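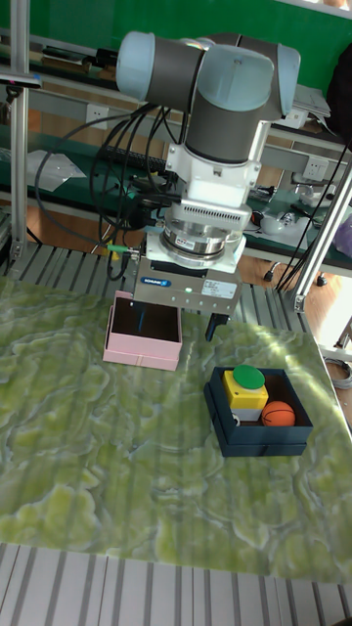 I have been thinking lately about mending, and how seldom most of us do it anymore. My grandmother, Paraschiva Chiriac, kept a biscuit tin of buttons on the shelf over her stove in Skirkitz, and when a shirt lost one she would tip the whole lot out on the table and let us children hunt for the closest match. It was never quite the same button. My father went to work for years with one brown among the white ones, and I don't remember anybody minding.

Last December I took a winter coat to a little shop in Flestolow to have the lining replaced, and the woman there told me, very kindly, that a new coat would cost me less. She was right, too! I had her do it anyway (it took her most of a month, and I wore two sweaters and complained to everyone). I still think it was money well spent, though my sister disagrees and says so at every dinner.

What I would love to see is sewing back in our schools, even for one afternoon a month. People tell me the children wouldn't care for it, but I have sat with my nephew while he darned a sock, tongue between his teeth, and he was so pleased with that lumpy heel that he wore it to show his friends. A needle and thread cost next to nothing. The library on our street already has a long table and good lamps, and I'd gladly bring the buttons, as I still have the tin.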